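Week 3: Two arms, one part

Reading for this week: the Jedach planner notes, sections on shared workspace and waiting states.

So far we have treated each arm as its own problem. Each one had a base frame, a target pose and a planner that knew nothing about the other. For the box task in the lab that is not enough. Both grippers have to work close to the same part, and the path that is free for one arm depends on where the other one is right now.

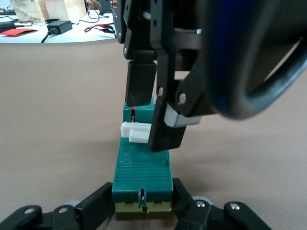 The simplest fix is a lock. Before an arm enters the shared zone it asks for the lock, and it gives the lock back when it leaves. This is safe but slow, and it fails for any task where one arm holds while the other works. For those we use a joint plan: both arms go into one state vector and the collision check runs on the pair.

Wrist cameras help with the last part of the approach. The controller reads them at 30 Hz. Remember that a pose seen from one wrist must be moved into the shared frame before the other arm can use it. Most of the errors in last year's reports came from skipping this step.

Exercise (due Thu 1 November)

Load the Boros log set, which has 216 runs. Find the 44 runs marked "stop" and sort them by cause: planner timeout, stale pose or contact limit. Hand in the table and your script.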